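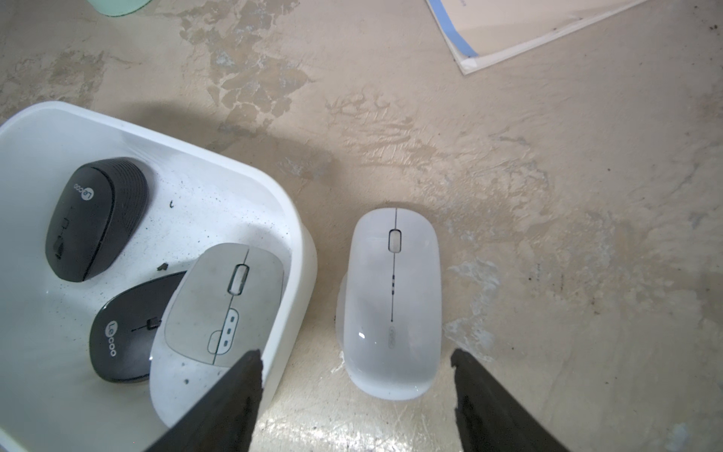 鼠标分拣工位,白色鼠标位于夹爪两指之间。

回收外设分拣岗位引入自动化设备后的几点记录

2022年7月23日

本人所在的Jirkero公司Hellier车间,主要承接旧办公外设的回收、检测与再分配业务。自本年度起,鼠标类物品的初步分拣由机械臂承担。现就该项调整对岗位人员的影响,作如下记录,供同业参考。

调整之前,分拣岗位设5人,每班每人须处理鼠标100只,工作内容为取件、辨认型号、入箱。该项作业动作单一,久坐久站兼有,同事多反映手腕不适。调整之后,取放动作交由设备完成,岗位保留3人,另外2人经本人同意转入检测组,薪资等级维持原定标准。

留任人员的职责相应变更。其一,负责料箱的更换与清洁,箱底碎屑须每班清理。其二,负责处置设备无法判定的物件,外壳反光较强的浅色鼠标及相互叠压的鼠标,均列入人工复核范围。其三,填写停机记录,写明时间、物件类别及处理方式。

培训由Thaweesak培训中心承办,共17课时,内容包括急停操作、夹爪检查和记录填写。部分年长同事起初对操作界面较为生疏,车间遂将考核期限适当延长,并安排熟练人员同班协助。

需要指出的是,工作强度的构成已发生变化。体力重复有所减轻,注意力负担则有所增加。值守人员须长时间观察设备动作,疲劳感并未完全消除。车间现行轮换办法尚不完善,本人已提交书面意见,建议缩短单次值守时间,并将复核工作与值守工作交替安排。

Florkcombe车间拟于下一阶段采用同类设备。该车间台面较窄,料箱的摆放位置须另行测定,相关人员的岗位安排亦应在设备进场之前予以书面告知。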